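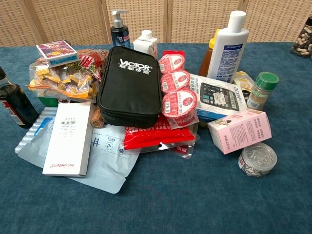

Chinyere Olatunji wrote in reply to my last post that a pick rate quoted at an open day is worth nothing unless the failure rule was written down first. If the arm lifts an item, drops it back on the table and lifts it again, that can be logged as one success, as one failure and one success, or as a retry that appears in neither column. She asked me to find out which one Cendwood uses before I repeated any of their numbers.

So I asked. Cendwood logs a drop as a failure if the item leaves the gripper above the table edge height, and as a retry if it slips out before the lift is complete. The rule is in the test sheet, and the test sheet was handed to anyone who requested it at the door. I don't know how many people did. The stack looked full when I left.

The open day was at their Rernau site, a single-story building with the test cells along the north wall. Two cells were running. The first was bin picking with identical machined parts, a solved enough problem that I spent only a few minutes there. The second was mixed household goods from a flat surface, and I stayed with it for most of the afternoon.

The setup, as described on the sheet: one six-axis arm, a gripper head called Amoah that carries both a suction cup and two fingers, an overhead depth camera, and a planner called Vornham. The task is to clear a cluttered table one item at a time and put each item in a tote. Nothing is told to the planner about the arrangement. It does have an item library, more than 600 products scanned from several sides, and it can also run with the library switched off.

Some notes on why a pile of shopping is a hard input. I've written about this before in connection with bins, and a table is different in a few ways.

First, there are no walls. In a bin, an item that is pushed stops against something. On a cloth-covered table it slides, or the cloth moves with it. Cendwood lays its layouts out on cloth on purpose. Tudor Vlad, from the planner team, said the early versions assumed a rigid support plane and would press down to seat the suction cup, which dragged the cloth and shifted every pose in the model by a small amount. The current version takes a fresh depth image after any contact above a set force. It costs time. The rate went down when they added it and the completion figure went up.

Second, overlap. A black zippered case lying across its neighbors is a reasonable first target, being high and on top of things. It is also soft, so the height map under the suction cup isn't the height the cup will find. The zipper runs around the edge, and a cup that lands across it will probably leak. Vornham ranks candidate grasp points by local flatness, then penalizes anything close to a visible seam. The fingers are the fallback. I asked whether they had considered fingers first for all soft goods. They had, and the fingers disturbed the neighbors too often.

Third, things that lean. Take a column of round sealed cups tilted toward the viewer. The lids are good suction surfaces once you know the angle. But the support relationships matter more than the lid. Remove what is under the column and the column goes. The planner builds a graph of what rests on what, and it is supposed to work down from the top. With the cups it has to decide whether a flat red package is beneath them or only next to them, and from directly overhead the two cases can give nearly the same image. They've added a second, low camera for this. I would like to have seen a comparison with it turned off. There wasn't one.

Fourth, transparent material. Clear packets and clear round containers return poor depth data. A container of paper clips is a mild case, as the clips give the sensor something to measure, although what it measures is the clips and the lid sits above them. A clear packet is worse. Vornham handles it with a segmentation model on the color image and then assumes a surface height from the surrounding pixels. Vlad called this a patch. His preferred fix is a tactile pad in the suction cup, which exists on a bench and has yet to be fitted.

Fifth, large flat packets at the bottom. A pale blue packet that spreads out under its neighbors can look like support surface. When the library is on, the printed face is enough to identify it. When it's off, the planner may treat it as part of the table until everything above it is gone, and that is acceptable behavior as long as it checks again at the end. The version I was shown does check again.

Rigid boxes are the easy part. The calculator box would be a one-shot pick for almost any commercial gripper, tilted or otherwise, provided the cup stays off the label sticker. Standing bottles are also manageable if the arm has room to come in from the side, and less so if they are at the back of the table close to a folding screen. A tall white bottle at the rear limits the approach of the wrist more than anything in the middle of the pile does. Path planning around it accounts for a fair amount of cycle time, by Vlad's account. He thinks people underestimate this, and I certainly had.

The figures, then. The display over the second cell gave 618 attempts since the last software change, covering all layouts. The test sheet limits each attempt to 15 seconds, measured from the new image to release over the tote. Anything longer is logged as a failure, including successful picks that finish late. I thought that was strict and said so. The reason given was that a customer's conveyor doesn't wait. Planning alone may take 10 seconds on a bad layout with the library off, leaving very little for the motion. They declined to give a success percentage with the library off. The one with it on was shown on a slide, without a breakdown by item type, and I'm leaving it out for the reason Chinyere gave. The rule was written down. The mix of items was not, and a layout full of cartons would produce a very good number.

I put that to Vlad and he agreed that the breakdown should be published. They have the data. Each attempt is stored with the item class, the gripper mode used, the force trace and the reason for failure. He said the most frequent failure reason is loss of vacuum on flexible packaging, snack bags in particular, where a large part of what the cup touches is air with film around it. Next is disturbance, meaning a neighbor moved far enough that the stored poses were invalid. Breakage is rare, though glass jars and bottles are handled at reduced speed throughout and this also eats into the time limit.

A few practical remarks for anyone going to the next one, planned for December. The parking area is shared with the building next door and fills early. Ear protection is available at the first cell and worth taking, as the vacuum generator is mounted at head height. The talk on safety zones repeated the printed handout. The question session after it was better, mainly for a long exchange on whether the force limit should apply to the gripper or to the item, which ended with the speaker promising to revise a paragraph in the manual.

I've asked for the breakdown by item class and for permission to post the test sheet. If the sheet comes through I'll put it on the downloads page next to the bin picking one. I also want to compare their drop rule with the ones I collected last year, where two out of the three vendors had a definition that depended on the operator's judgment. Chinyere, if you still have your notes on retries, please send them over.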